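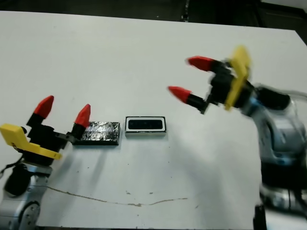 January 2025. Back to the paste problem, which I have been putting off since before the holidays. The wheat starch from the old sack was behaving so well in October that I stopped writing things down, and of course now I can't repeat it. Fidelina asked me for the recipe for the Hagedorn ledgers and I had to admit that what I had was a feeling in my wrist and a stain on a page. So I am starting over properly. The first thing I want on record is the working surface, because I have changed my mind about it. I used to paste out on dark board so I could see the strokes, and I now much prefer a plain white tabletop, where even a small rectangular thing laid flat stands out at once and any speck of grit or stray fiber shows before it gets under the tissue. Oľga has been telling me this for years, kindly, and I have been ignoring her for years, also kindly.

Recipe as made this morning: 30 grams of starch in 400 milliliters of water, soaked overnight with the lid on. I poured off nothing. Cooked low in the small pan, stirring the whole time with the flat wooden spoon (the round one leaves a ring at the bottom that catches and goes lumpy). It thickened all at once, the way it does, and then loosened again, and I kept it going for 23 minutes past that point. Last time I gave up early, I think, and that may be the whole story, but I don't want to decide that yet.

Left it to cool with a bit of wet paper pressed right down on top so it wouldn't skin over. Then through the horsehair strainer 2 times. My arm is not what it was and I would love to find a gentler way of doing this, but every time I skip the second pass I am sorry. The paste came out smooth and a little bluish, with a good wobble to it. I thinned a portion in the wide bowl with the big brush, adding water a spoonful at a time, until it dropped off the brush like cream and didn't string.

Tests. I used the spare leaves from the Viltness account book, the ones that were already loose and too far gone to be put back, and the thin tissue from Ulavell that came in before Christmas. The Ulavell is lovely stuff to tear. It feathers nicely along a water line and doesn't fight you. It does go limp very quickly once pasted, though, so have the leaf ready and the edge lined up before you pick it up. I lost one strip completely that way, it folded on itself and that was the end of it.

Strips one to three, thin paste, pressed under blotter and felt with the small weights. Flat, nearly invisible, but the third lifted at one end when I flexed the leaf. Strips four to six, thicker paste, same pressing. Strong, no lifting at all, but there's a faint shine along the tear when you hold the page to the window, and a bit of stiffness that I'd rather not have in a book people are going to open. My guess is that the right thing sits between them, nearer to the thin end. I'll cook tomorrow from the same soak so that only the thinning changes.

Fidelina came by after lunch and looked at them under the lamp. She picked out strip five as the one she liked best, which surprised me, and we had a long and pleasant disagreement about shine. Her point is that the Hagedorn paper is much heavier and has some gloss of its own from all the handling, so a little from the repair won't trouble anyone. Mine is that I will see it. We agreed to try both on the torn flyleaf before going anywhere near the written pages.

Odds and ends while I remember. The Flultis brush is shedding again, so please pick hairs out of the bowl before you start, or use the old one with the taped handle. We're low on blotter, the large size. The rest of today's paste is in the jar on the lower shelf, under water; change the water each morning and throw the lot out the moment it smells sour. Don't be thrifty about it, I was once and we had spots.

Still to do: flyleaf test, then ask Oľga if she kept her notes on the summer batch, the one she cooked in the double boiler.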